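Ellarwood Self-Storage: Frequently Asked Questions

Updated Sun 25 May

Renting a unit

What do I need to bring to rent a unit?

A government photo ID and a card or bank account for the monthly payment. If your current address is different from the one on your ID, bring a piece of mail with the current one on it. We also ask for the name and phone number of a second contact. We only call that person if we can't reach you.

Can I reserve a unit before I move?

Yes. A reservation holds a size for up to two weeks at no charge. It holds a size, so if you want a particular unit number or a ground floor unit, say so when you call and we will note it. Ground floor units go quickly in August when the college leases turn over.

Is there a minimum stay?

One month. After the first month you pay month to month. If you move out partway through a later month we refund the unused days, as long as you gave us notice.

How much notice do I give?

Ten days, by email or at the desk. A voicemail doesn't count as notice. Sweep the unit, take your lock off and tell us the same day. If your lock is still on the door the next morning, the unit is still rented.

Can someone else rent a unit in my name?

No. The person on the lease has to sign it. Once the lease is signed you can add other people to the access list, and each of them gets a separate gate code.

Sizes

What size do I need?

A 5x5 is a closet. It takes a chest of drawers, a stack of boxes and a bike if you stand the bike on end. A 5x10 takes the contents of a studio or one bedroom. A 10x10 suits a two-bedroom apartment without a lot of outdoor gear. A 10x20 is the size of a one-car garage and will take most three-bedroom houses.

If you are between two sizes and plan to visit the unit often, take the bigger one so you can leave an aisle. If you are going to shut the door and come back in a year, the smaller one is usually fine.

What are the doors like?

The 5x5 units on the second floor have swing doors. Everything else has a roll-up door. The opening on a 5x10 is narrower than people expect, so measure your sofa.

Can I switch sizes later?

Yes, any time we have the other size open. You pay the new rate from the day you move. We don't charge a transfer fee, but you need to have both units sorted out within three days.

Access and security

What are the hours?

The gate takes codes from 6 a.m. to 10 p.m. every day. The desk is open Monday to Saturday, 9 to 5, with a break for lunch. If you are inside the gate at 10 p.m. your code will still let you out.

I forgot my gate code.

Come to the desk with your ID. We don't give codes over the phone or by email, even if we know you.

What kind of lock should I use?

A disc lock. Ordinary padlocks fit the latch but they are easy to cut, and most insurance policies ask for a disc lock. We sell them at the desk, or you can bring your own. One lock per door, please. We don't keep keys.

Are there cameras?

Yes, at the gate, at the loading dock and in the hallways. There are none inside the units.

Is there a freight elevator?

There is one, at the north end of Building B. The limit is 800 pounds including the people in it. Pianos and gun safes have to go in a ground floor unit.

Do you have carts?

Flat carts and two hand trucks are kept by the loading dock. Return them when you finish, and don't keep one in your unit overnight.

Climate control

Do I need a climate-controlled unit?

Most furniture, tools, dishes and plastic goods do fine in a standard unit. Take climate control for photographs, vinyl records, musical instruments, leather, paintings and anything veneered. Foam is a harder call. Cushions and mattresses will come through a few months in a standard unit if they go in dry and are covered with something that breathes. For a full summer we suggest climate control.

What temperature do you keep it at?

Between 55 and 80 degrees. Humidity is kept under 55 percent. The building isn't heated or cooled like a house and you may want a jacket in winter.

Will there be condensation in a standard unit?

There can be, in spring, when warm air comes in over a cold floor. Put pallets or boards under your boxes and leave a hand's width between your things and the back wall. We have used pallets behind Building A and you can take them for free.

What you can and can't store

What isn't allowed?

Food of any kind, including pet food and birdseed. Gasoline, propane, paint thinner, fireworks, ammunition, car batteries that aren't in a car, live plants and animals. Tires are limited to four per unit. Mowers and trimmers are fine once the tank has been drained.

Can I store a car?

In a 10x20 on the ground floor, yes. It has to be registered and able to roll. Leave a drip pan under it.

Can I run a business from my unit?

You can keep stock, tools and records in it. You can't meet customers there, put up a sign or work in it all day. There are no outlets in the units and the lights in the hallway are on a timer.

Can I sleep in the unit?

No. This ends the lease immediately.

Packing

What boxes should I use?

Small ones for books and anything heavy, medium for most of the rest. Fill each box to the top so it doesn't crush when another one goes on it. Grocery store boxes are fine for a month but they come in every size and don't stack well. We sell Pokent boxes in three sizes and will buy back any you haven't folded.

How do I pack toys, game pieces and other small things?

Sort them before they go in the box. Loose blocks, foam shapes and puzzle pieces that get tipped in together tend to stay that way until you move out. Wipe them, let them dry, and set each kind out on a table so you can see whether a set is complete before you bag it.
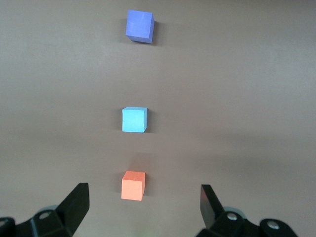
Gareth Wragg wrote to us that he would go further and put a list inside the lid as well as on the outside, after the marker on his boxes faded over two summers and he had to open every one to find his daughter's things. He tapes the inside list down on all four edges.

What about clear plastic bins?

They keep dust and insects out and you can see what you have. Don't put anything damp in them, and don't stack them more than four high unless the lids are the ribbed kind. Long, shallow bins sag in the middle.

Should I wrap furniture in plastic?

Use cotton sheets or moving blankets on wood and upholstery. Plastic wrap is good for holding drawers shut while you carry a dresser, but take it off once the dresser is in the unit.

Payments and insurance

When is rent due?

On the first. There is a five-day grace period. After that we add a late fee of $20, and after ten days the gate code stops working until the balance is paid.

Can I pay ahead?

Yes. If you pay a year at once the last month is free. For a climate-controlled 10x10 on the annual plan you currently save $371 against paying monthly with the admin charge.

Do rates go up?

They can, after the first six months. You will get a letter and an email 30 days before any change.

Do I have to have insurance?

Yes. Many renters and homeowners policies cover things kept in storage, often with a lower limit than at home, so ask your agent and bring us the page that shows it. If you have no cover you can buy a plan through Haddad at the desk. We don't sell or handle claims ourselves.

What happens if I stop paying?

We send two letters and call both contacts. After 60 days the contents may be sold under state law. Please call us before it gets that far. We can usually work out a payment plan in the first month.

Getting here

Where do I turn in?

The entrance is on Prellevico Road, past the tire shop. Some phone maps send trucks to the back fence, where there is no gate. If you are driving a 26-foot truck, use the second lane, which has the wider turn.

Can you accept deliveries for me?

Up to 3 packages at a time for business customers, during desk hours. We hold them for five days. We can't sign for freight that needs a forklift.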